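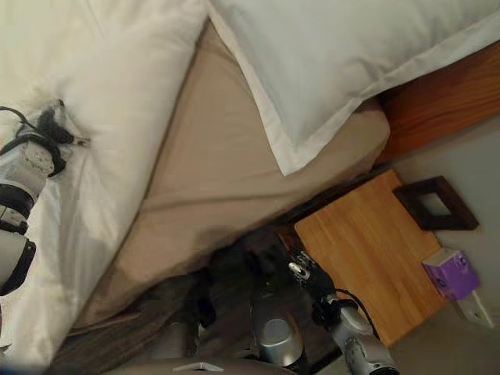
Minutes, Venbridge guest house meeting, December 2018

Present: Sebastião Brito, Edivaldo Fagundes, me (taking notes, so blame me for the spelling). Apologies from the Prarka end of the building, who had a plumber in.

1. Beds
We spent most of the meeting on this one! Sebastião would like every room made up the same way, white duvet over a beige fitted sheet, and I'm all for it. I said I love the beige against those reddish-brown wooden headboards, it's a lovely warm colour. Edivaldo still thinks it should be white on white but he was outvoted (sorry, Edivaldo). Pillowcases stay the flanged kind, and the flat border has to be pulled out straight at the corners when the bed's done.

Duvets go on last, after the fitted sheet has been smoothed from the headboard down. I asked if we could iron the sheets and got a firm no.

2. Nightstands
The light wooden ones are staying. Edivaldo asked for a gap between bed and nightstand so you can get a hand down to tuck the sheet in, and we agreed. I've skinned my knuckles in room 14 more than once. Sebastião will shift the tight ones before the holidays.

3. Linen order
Uria quoted $230 for the pillowcases and $174 for the fitted sheets. Agreed to go ahead with both. The duvet covers at $95 are on hold until we've been through the cupboard properly, as I'm fairly sure there's a stack behind the towels.

4. Dark brown throws
Carried over from July, again. I want them folded at the foot of the bed, Sebastião wants them in the closet. Left for next time.

Actions: Sebastião, nightstands. Edivaldo, Uria order. Me, linen cupboard, and a bigger teapot for the next meeting.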